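Chapter 6
Comparing End Effectors on the Bench

What this chapter covers

6.1 Why data sheets do not settle the matter
6.2 Setting up a fair trial
6.3 Two-jaw grippers and multi-finger hands
6.4 Choosing the object set
6.5 Recording a trial
6.6 The Chareonsuk trials
Exercises and further reading

Before you start

You should have read Chapter 4 on arm kinematics and the first half of Chapter 5 on force and torque sensing. You do not need the derivations at the end of Chapter 5, but you will need to know what is meant by payload, repeatability and tool centre point. If any of these terms is unclear, go back to the list at the end of Chapter 4.

Key terms: end effector, stroke, grip force, compliance, cycle time, wrist offset, object set, drop, slip, regrasp.

6.1 Why data sheets do not settle the matter

A firm that wants to put a robot on a packing line will usually begin with the arm. The reach is checked against the floor plan, the payload is checked against the heaviest item, and an order is placed. The gripper is often left until later, and it is often picked from a table in a catalogue. This works well when every item on the line is the same shape. It works badly when the items vary, and most of the trouble found when a new cell is first switched on can be traced to the point where the machine touches the goods.

The catalogue table will give a stroke in millimetres, a largest grip force in newtons, a mass and a closing time. All of these are useful. None of them says how the gripper behaves with a carton that has been squashed at one corner, or with a plastic tub whose lid is wider than its base. The force figure is normally measured between flat steel plates. Very few things on a packing line are flat steel plates.

There is a second difficulty. Makers do not all measure in the same way. One may quote closing time from the open stop to the closed stop, and another may quote the time to close over half the stroke. One may give the mass of the gripper alone and another may include the mounting plate and cable. A student who puts two such figures side by side has compared two methods of measurement, and may have learned very little about the two grippers.

For these reasons a bench trial is worth the time it takes. A bench trial is a small, controlled test in which two or more end effectors are fitted in turn to the same arm, given the same objects, and run through the same motions. The results are written down in the same form for each. The trial does not need to be large, but it does need to be planned before the first object is lifted.

Throughout this chapter we use one set of trials as a worked case. They were carried out in October at the Chareonsuk teaching laboratory under the direction of Nuanchan Wattanapong, who also wrote the record sheets reproduced in Section 6.5. Three end effectors were tried: a parallel two-jaw gripper called the Jeta, a suction tool called the Pramby, and a multi-finger hand called the Fultari. The same arm and controller were used for all three, and 3,662 trials were logged in total. The full results are given in Section 6.6. Until then we refer to them only where they help to explain a method.

6.2 Setting up a fair trial

The aim is to change one thing at a time. If the gripper is being tested, then the arm, the controller settings, the camera, the lighting, the table height and the objects should all stay as they are. This is easy to say and harder to do, as a change of gripper tends to bring other changes with it.

The first of these is the wrist offset. A multi-finger hand is usually longer than a two-jaw gripper, so the tool centre point moves further from the wrist flange. If the controller is not told, the hand will arrive low and may strike the table. If the controller is told, the arm must take up a different set of joint angles to reach the same spot, and some spots near the edge of the table may now be out of reach. Measure the reachable area for the longest end effector first and use only that area for all the others.

The second is mass. A heavier end effector leaves less of the payload for the object and can make the arm settle more slowly after each move. At Chareonsuk the arm speed was set to 30 per cent of its rated maximum for every trial, a level at which the heaviest hand showed no visible swing on stopping. The lighter grippers could have gone faster. Letting them do so would have mixed the question of speed with the question of grip, and it was left for a separate run.

The third is the camera view. A camera on the wrist sees the work from close by, but it also sees the hand. Bulky joints and housings can hide part of the table, and a larger hand hides more. A camera fixed on a stand is less affected by the choice of hand but gives less detail near the object, and the arm may block it at the moment of contact. Many laboratories fit both. Whichever is used, keep a sample view for each end effector with the trial records, taken at the approach position and before the fingers close. A reader can then see how much of the work area was open to the camera.

In a sample view, look first at the fingertips. If the tips cannot be seen, the operator will be guessing at the point of contact. Then look at which side is blocked. A wrist section on the right will hide objects that are approached from that side, and it may be better to turn the wrist before the approach than to move the camera. Lastly, check the focus. A short-range lens set for the fingertips will leave things further off soft at the edges, and small print on packaging may not be readable at all. 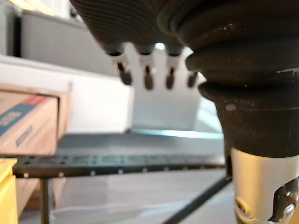
6.3 Two-jaw grippers and multi-finger hands

The parallel two-jaw gripper is the commonest type in industry. Two flat or shaped pads move towards each other along a straight line. There is one motor or one air cylinder, and one number to control. It is strong for its size, simple to repair and easy to model. Its weakness is that it touches the object in two places only. If the object can turn about the line between those places, it often will.

A multi-finger hand spreads the contact. With several fingertips it can close around a rounded object or support a box on more than one face. Where the fingertips have a soft covering, they also give a little under load, so that small errors in position do less harm. This property is called compliance, and we return to it in Section 6.4. The price is paid in control. Each finger may have two or more joints, every joint has a position and a torque, and the order in which the fingers touch can change the result. A hand that closes one finger early can push a light box away before the rest arrive.

Students often ask which type is better. The question has to be put more narrowly before it can be answered. Better for which objects, in what position, at what speed, and with how much time allowed for setting up? On the first day of the Chareonsuk trials the Jeta was ready to run in 20 minutes. The Fultari took most of the morning — chiefly in setting joint limits — and had to be checked again after lunch. A firm that changes products every week would want to count that time. A firm that sets up once a year might not care.

The wrist deserves a mention too. Ribbed or bellows-like covers are used on many robot joints to keep dust out while still allowing movement. They add width, and on a crowded bench that width matters. When you plan an approach path, allow for the widest part of the whole assembly and not just for the fingers. The path that clears the tips may still bring the wrist into a rail or the side of a box.

Activity 6.1

Choose an object from your desk that has at least one slanted side. Using only your thumb and one finger, lift it by two different pairs of faces. Note whether it turned or slid. Now lift it again with your thumb and three fingers. Write down which fingers touched first and which did most of the work. Keep your notes for the exercises at the end of the chapter.

6.4 Choosing the object set

An object set is the fixed group of things used in every trial. It should be drawn from the goods the robot will really handle, with some harder cases added. A set made up only of easy objects will show every gripper doing well, and a set made up only of hard ones will show every gripper doing badly. Neither helps in making a choice.

The set used at Chareonsuk held 58 objects. They were sorted by shape, by mass and by how easily the surface could be marked. Every object was given a number, and its mass was checked at the start and end of each day. Cartons were replaced when their corners went soft — a rule that was added after the first week, when one much-handled carton had become easier for the Pramby and harder for the Jeta.

Position matters as much as shape. Each object was placed on a marked spot in one of four directions, and the order was drawn by lot before the session began. The person placing the object was not the person running the arm. In a small group this can be awkward to arrange, but it stops an operator from setting an object down, without meaning to, in the way that suits the gripper being tested.

We now turn to the three properties of an object that have most effect on the outcome, beginning with the friction between its surface and the fingertip.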